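Cekska Watch Straps

Cekska is a small workshop for replacement watch straps. We started with leather only, and today we make also woven nylon and soft silicone. Every strap is cut, sewn and checked in our own rooms in Trarbridge.

Serra 20

The Serra is our most ordered model. It is 20 mm wide at the lugs and 2 mm thick, with a brushed steel buckle. It fits classic watches and many smartwatches which use a normal spring bar. Please measure your watch before you order.

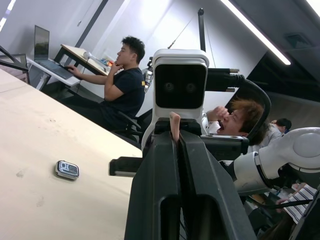

Colours are black, chestnut and dark green. The green one becomes a little darker after the first months of wearing – this is normal for the leather we use. Please do not wear it for swimming. For water we recommend the Dravbridge, our silicone model.

Two spring bars are in every packet. A fitting tool can be added for a small price.

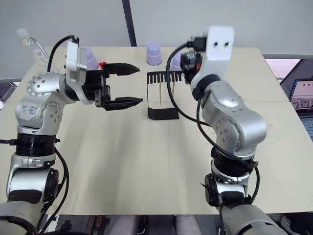
Shops can order from 40 pieces, in mixed colours if they wish. From 100 pieces we can press your name on the inner side. Please write to Manuela Negri for shop prices, and to Reijo Kuusisto for repairs and exchanges. Unworn straps can be sent back in their packet. The workshop is closed in August, and orders from this time are sent in September.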